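Notes for Lecture 2: Occlusion in Drawing

When one object stands in front of another, the eye understands which is nearer. We call this overlap. It works without shadow and without perspective lines, so beginners should learn it first.

In the Jernley exercise you draw 30 small pairs of shapes - only outlines, no shading.

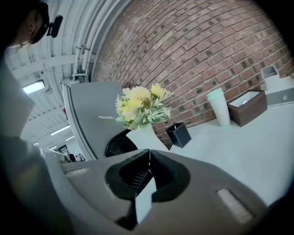 Overlap becomes stronger when the near form is large and low on the page. The broad gray housing is such a form, and the person in the dark cap stays small in the upper left corner. Please make one sketch with this arrangement before November and give it to Olaia Robles.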